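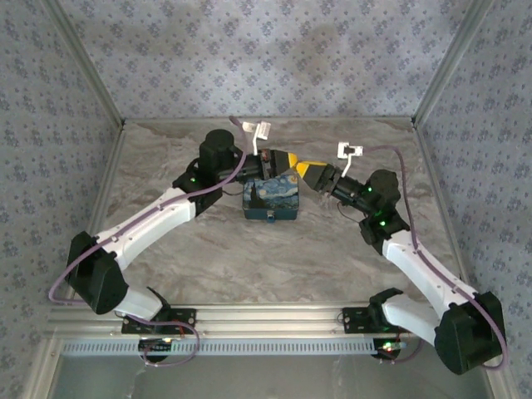

Papered walls and marble-pattern floor, with the corner trim on.

How to Paper and Trim a Small Three-Sided Enclosure

Last updated: July 2025

These steps cover lining a small open-front enclosure with wallpaper, putting down a marble-pattern floor covering and finishing the corners with aluminum edging. I have done two of them this way. The second went faster because I cut everything before mixing any paste.

What you need

Wallpaper with a small repeat, a sheet of floor covering, aluminum corner edging, paste, a smoothing brush, a long steel rule and a sharp knife. I used Zellham paste. Any paste sold for the type of paper you have will do.

1. Prepare the panels

Wipe the three wall panels and fill any screw holes. Sand the filler flat. Bare board needs a coat of sealer, left overnight.

2. Cut the paper

Measure each wall separately, even if the sides are supposed to match. Add 2 inches to the height and the width. Mark the top on the back of every piece in pencil — small florals are easy to hang upside down.

3. Hang the back wall first

The back is what people look at, so center the pattern there. Paste, fold, wait as long as the label says, then smooth from the middle outward. Run the paper a little way around each corner.
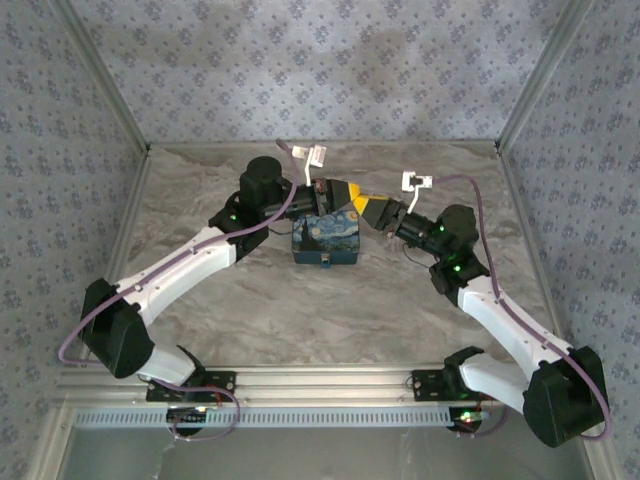 Small dark clusters on a pale blue-grey ground are forgiving at the corners. If the repeat is off by a little, the edging breaks up the line and the mismatch is hard to find. With stripes you would have to be more careful.

4. Do the sides

Start each side wall at the back corner and work toward the front. Trim the front edge after the paste has dried, with a new blade.

5. Lay the floor

Dry-fit the sheet before gluing. Leave the darker veins wherever they fall, but turn the sheet around once to see which way you prefer. Press it down from the back to the front.

6. Fit the edging

Cut the aluminum with a fine-tooth hacksaw and file the ends. Test each length in its corner, then fix it with a thin bead of adhesive and tape it overnight.

Questions about this page: Darcy Merrick, Urer Workshop Notes
Back to top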